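Workplace Help > Staffing and Consultation > Automation

Introducing automated sorting: what must we tell existing staff?

Asked 2 Nov 2019 by Site Administration, Kelora

Our returns department employs staff who sort mixed household goods by hand: bottles, brushes, caps, mugs, small boxes and similar articles. Management intends to introduce the Fledus handling system for part of this work. Two posts would change from sorting to recording and checking.

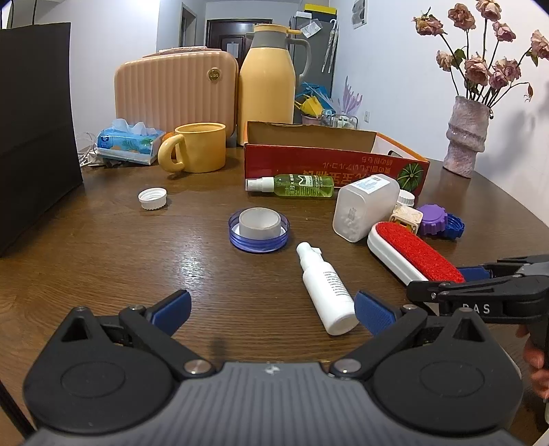
The written procedure for these posts dates from before the change and refers only to manual sorting. We wish to know whether it must be reissued, and whether staff may be asked to move to checking duties without a new job description.

2 answers

Answer from Arnent Personnel Office
The procedure should be reissued before the change takes effect. At our own site, which handles 232 lines of stock, we held two meetings with the staff concerned and recorded their comments in writing. Checking is more tiring than managers expect - long periods of attention with little movement - and we altered the rota in October to allow shorter turns. Whether a new job description is required will depend on the wording of the present one. Pay grades should be settled at the same time.

Answer from a member
We have Dafis at our place, not Fledus, but same idea. Staff were told on the day and it went badly. Loose caps and lids still go to the manual bench. Ask your supplier about training, ours covered the supervisors only.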